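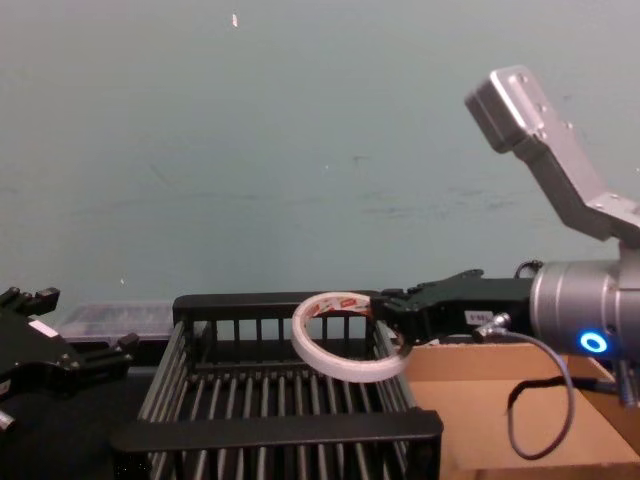

同一个放置动作，要采集多少条示范才够训练一个能用的策略？

取决于初始位置的变化范围。在 Panyasiri 项目的台面设置下，物体和容器都允许挪动时，我们用 2,000 条作为一个任务的基准量；如果位置固定，远用不到这么多，但训练出来的策略也只会在那个位置上干活。

第 6 节 “重抓标注法”的采集设置

本节假定你已经装好双臂，跑通了 Kirel 的遥操作界面，并且读过第 5 节。没读过第 5 节的人通常会在第 4 步回去读，所以页码就不写了，目录里有。

6.1 这个方法在做什么

常规做法是只留成功的示范，失败的一律删掉。Gevemis 实验室早先也这么干，结果得到一个姿态优雅、自信满满的策略，胶带卷一滑，它就举着空夹爪把剩下的动作做完，然后报告任务完成。

重抓标注法保留失误后的补救过程。操作员抓偏了不用重来，继续操作，直到把物体放好；事后在轨迹上标出三个时刻：失误发生、操作员察觉、重新抓稳。训练时，失误到察觉之间的动作不参与损失计算，察觉之后的动作加权。说穿了就是让模型学怎么收拾烂摊子，别学怎么弄出烂摊子。

在我们的评测中，胶带入架任务的成功率是 85%。这个数字只对应我们自己的台面和物体，换到别处会变，多半是往下变。

6.2 台面布置

1. 把黑色沥水架放在两臂之间，前缘朝向操作员。架子底部有成排的立齿，胶带卷落进去的姿态每次都不太一样，这正是选它的理由。用平底托盘做出来的结果漂亮得多，也没什么意思。

2. 右侧放敞口瓦楞纸箱，沥水架左后方靠墙放带盖的透明盒。两者在本任务里都是干扰物，不要拿来当目标，也不要因为看着碍事就收走。

3. 选一卷白色胶带作为操作物。夹爪夹住环壁，让中间的孔保持可见。从胸前视角看，孔里能透出后面的架子，图像编码器必须学会这一点。第一版模型把这个孔当成了一样独立的物体，还尝试去抓它。

4. 检查线缆。右夹爪下方接出的灰黑色线缆会垂成一个大弧，从纸箱前面经过。让手腕走完整个行程，确认弧线不会被拉直，也不会挂上纸箱的口沿。

注意：线缆一旦钩住纸箱，手臂不会停，纸箱会跟着走。纸箱翻进沥水架的轨迹请直接作废，这不算“补救过程”，标注员也不会感谢你。

5. 左臂停在台面左侧待命。本任务只用右臂，但左臂必须上电并留在原位，否则状态向量里少一半维度，Kirel 会安静地用零补上，一句话都不说。

6.3 采集

1. 在 Kirel 中新建会话，任务名填写 tape_rack，方法选“保留重抓”。默认选项是“仅保留成功”，每次更新后都会自己跳回去。请每次都看一眼。

2. 戴好胸前相机，站到操作位，原地录几秒静止画面用于对齐。不要边走边录。

3. 从随机位置开始抓取。所谓随机，是指按界面给出的位置摆放。人自己随手摆的位置总是集中在惯用手那一边，我们查过。

4. 把胶带卷提到沥水架上方，平移，下放，松开夹爪。速度按平常来，不用表演。

5. 如果抓偏或滑脱，不要按停止键，也不要骂完再继续（会话同时录音）。直接重新抓取，补完动作。

6. 如果连续补救三次仍未成功，结束该条，标为“放弃”。放弃的轨迹单独存放，不进训练集。

7. 每采完一组，换一次沥水架的朝向，再挪一下透明盒。

注意：不允许为了凑补救样本故意失误。故意的失误看得出来：夹爪提前减速，偏得恰到好处，补救又快得可疑。Montri Luangrath 训练过一版掺了这类样本的模型，它学会了先轻轻碰掉胶带，再漂亮地捡起来。损失曲线非常好看。

6.4 标注

1. 把会话导入 Indix。导入时间与轨迹长度成正比，下午 3 点之后服务器上的人多，会更慢。

2. 逐条标出“失误”“察觉”“抓稳”三个时刻。“察觉”以操作员第一次改变手部运动方向为准，不以录音里的叹气为准。叹气往往来得更早，但模型听不见。

3. 每条由两人独立标注。两人的“察觉”时刻相差超过 9 帧时，交第三人裁定。按我们的经验，约 6% 的轨迹会走到这一步。

4. 导出前运行一致性检查。若检查报告“没有任何分歧”，先确认两位标注员是否真的是两个人。

6.5 训练时的加权

“抓稳”之后的权重恢复为 1。“察觉”到“抓稳”之间的权重默认是 2，可以调，但不建议大幅上调。权重太高时，策略会变得神经质，胶带好好地夹在手里，它也要放下来重新抓一遍。

不掉胶带时的表现也要单独评一次。补救能力提升、一次成功率却下降的模型，在总分上可能完全看不出毛病，在演示现场则一目了然。

6.6 常见问题

现象：策略在沥水架上方悬停，迟迟不松爪。
处理：检查下放段是否被误标为“失误”区间。这一段一旦被排除，模型就从没见过该怎么松手，只好一直举着。

现象：更换胶带后性能下降。
处理：确认新旧两卷的外径和宽度。若尺寸一致，再看内圈印花。编码器对印花的兴趣有时超过对胶带本身的兴趣，把不同内圈的胶带混着采即可。

现象：关掉左臂后右臂动作变形。
处理：见 6.2 第 5 步。

读者评论

灰尘吸附：
按 6.3 采了一个下午，回放时发现方法选项又跳回“仅保留成功”了。文档里明明写着，我还是没看。能不能把默认值改掉？

Amnuay Wongsuwan：
已经提给 Kirel 那边了，四月提的。目前的答复是“设计如此”。

半只耳机：
6.2 第 2 步的透明盒要不要装东西？空盒和装了东西的盒子反光差得挺多。

Amnuay Wongsuwan 回复 半只耳机：
装。我们的盒子里有东西，颜色偏深。装什么无所谓，采集期间别换就行。

lowtorque：
请教一下，“察觉”按手部改变方向算，那操作员愣住不动的情况怎么标？我们这边有位同事每次掉了东西都要先愣一会儿。

Montri Luangrath：
愣住的那段算在察觉之前，不参与训练。不然模型也会愣，我们试过，学得特别像。

lowtorque：
收到，已转告同事，他愣了一会儿。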